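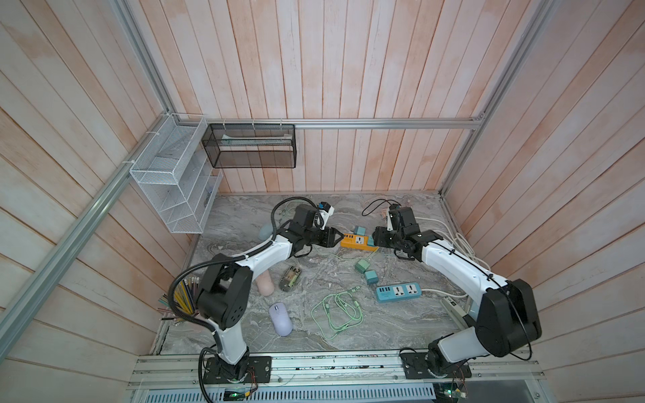
Urnadeck Bench Automation, Cell Upkeep Notes

December 22, 2019

Well, we got the two-arm cell at Urnadeck sorted before the holidays, and I'm pretty chuffed about it, so you're all getting a news item whether you wanted one or not!

If you've walked past lately you'll know it as the one with the marble-look tabletop and the plank walls. The arms are both back on the front rail and facing each other, which is how we want them for the power strip jobs. We'd been getting odd little pauses on the left side since August (anyone who sat near me heard plenty about those) and Styliani Stergiou finally traced them to the cable run. It was pulling tight every time the arm reached for the middle of the table. So she re-routed it with a big loop from the elbow up to the wrist, and it has all the slack it needs now. I'd been blaming the gripper the whole time. Sorry, gripper.

On the right arm we went with cable ties along the white link, because the sleeve we'd ordered from Tsoukalas turned out to be the wrong diameter. I like the ties better, to be fair. You can snip one and have a proper look without taking half the arm apart, and a bag of 75 costs next to nothing. If you do snip one, please put a new one on before you leave!

The other job was storage. Lambros Tsakiris got sick of things wandering off, so he's hung a black wire basket off the back rail and put the white mesh organizer on the left post. Both are clear of the arms at full reach, and he ran the whole sweep slowly with his hand on the stop button to be sure. The basket's only held up with little white cable ties, so nothing heavy in it, please. I caught someone eyeing it up for the torque wrench.

The bench is set out for the plug and charger routine at the moment, with the orange strip in the middle between the grippers, the light blue one closer to the right arm, and the teal adapters by them. Leave the coiled green USB cable where it is as well, even if it looks like it wants tidying. Same goes for the mice and the pencils. I know, I know, it looks like my kitchen drawer.

A few bits still to do. The front rail is scuffed and it's collected a fair bit of grime, so I'll be giving it a wipe with the arms parked and powered off. No compressed air, thanks, we've got open circuit boards down under the base mounts and I don't want grit blown into them. The green light under the left base is meant to be on, by the way, I've had four people ask. And the white cables at the right-hand side are a bird's nest. Lambros has a couple of clips from Plivar he wants to try on those, and he reckons it's a two-coffee job.

The base bolts get checked again after 535 cycles, and the log sheet's in the Esum binder on the shelf by the door. Write down what you tightened and which arm it was, and add your initials (mine are the illegible ones). If the left side starts pausing again, come and find me or Styliani before you go changing any settings.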